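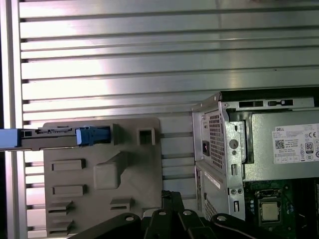 Nevero Chapel Scheduler, version 11: review

Nevero is a room booking and service planning tool for college chapels, prayer rooms and campus ministry offices. It covers three jobs: reserving shared worship space, building orders of service, and keeping a directory of student faith groups. I ran it for one fall term at a mid-sized residential college with one chapel, two prayer rooms and 20 registered groups. Before that we used Cindano, a general room booking product, together with a shared spreadsheet.

Setup

Installation was handled through the browser. Importing the old bookings took one afternoon. The import tool reads a plain spreadsheet and expects one row per booking, with start and end times in separate columns. Repeating bookings came in as single entries and had to be rebuilt by hand. The manual mentions this in an appendix, and it belongs in the first chapter.

Booking

Each room can carry rules. Ours were a quiet period before daily Mass, a buffer after Friday prayers so that rugs can be rolled and stored, and a fixed seat limit of 40 in the larger prayer room. Cindano could hold the seat limit but had no concept of a buffer that follows one type of event and not another. Nevero does this well. A buffer can be attached to a group, a room or an event type, and the most restrictive one applies.

Conflicts are shown to both groups at once, with contact details, and neither booking is confirmed until one side changes its request. Staff can override. Over the term we used the override twice, both times for funerals.

Calendars

The program loads Christian (Western and Eastern), Jewish, Islamic, Hindu and Buddhist calendars. Dates that depend on moon sighting are marked as provisional and can be moved by staff, and linked bookings move with them. Sunset times are taken from the campus location. Evening events set to "after sunset" shifted correctly when the clocks changed. In October the Eastern calendar showed one feast on the wrong day for our Orthodox group, which follows the old reckoning. A setting for this exists under group preferences. It is off by default.

Orders of service

This is the weaker half. The editor handles readings, hymns and responses as blocks that can be dragged into order. Printing a folded leaflet works if the text fits four pages. Beyond that the page order is wrong, and I had to export the file and arrange it elsewhere. Anozie, which only makes leaflets, is much better at this and can be used alongside.

Directory and privacy

Students can list themselves as members of a group, hide their names, or receive notices without joining. Hidden names stay hidden in exports, which I checked. Religious affiliation is not passed to the student records link unless an administrator turns that on.

Cost

We paid 400 dollars for the year on the small campus plan, with support by email. Replies usually came the next working day. Trodia is cheaper and has a cleaner phone layout, but it allows only one calendar per site.

Rating

Booking and calendars: very good. Directory: good. Leaflets: poor. We have renewed for another year and kept Anozie for printing.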